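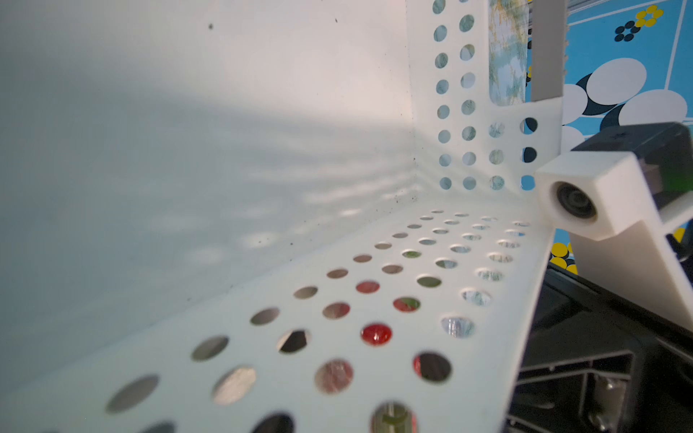

The tool library on Lemwood Street has a new section, and it's one I've been hoping for ever since the place opened in July: storage. Starting this week, members can check out baskets, trays, drawer dividers and shelf risers the same way they check out a drill or a ladder, and bring them back when the big closet clean-out is over. White perforated trays are a big part of it, the kind with rows of round holes in the floor and the back, so you get a peek of whatever is underneath or behind -- a bit of glossy red through one hole, something silvery and sparkly through another. They let the light through too, and it lands on the smooth white side in slanting rows of soft dots. I could have stood there playing with that for a good long while!

The idea came out of the Villanueva neighborhood survey, where 148 households answered a question on what they'd borrow if they could. Tools came first, no surprise, but storage was right behind, ahead of camping gear and party supplies. A lot of people said they had bought bins for a cupboard, found out the bins didn't fit, and ended up with a stack of them in the garage. Borrowing first means you can try a tray under your own sink or in that odd corner by the fridge and see how you like it.

The library now has 429 storage pieces on its shelves, most of them passed along when the Lado home goods store on Trimach Avenue closed its second floor. Everything has been sorted by width, and there's a tape measure on a string at the end of each aisle (bring your cupboard measurements with you, and write down the depth, which I always forget). Small dividers and trays go out for 2 weeks. Larger pieces, such as the rolling carts, can be kept a full month, and you can renew by phone if no one else is waiting.

Membership is still free for anyone who lives in Villanueva. The library has room for 300 storage borrowers this winter, and sign-up is at the front desk during regular hours. Trays should come back empty and wiped down.

Posted 29 Nov 2022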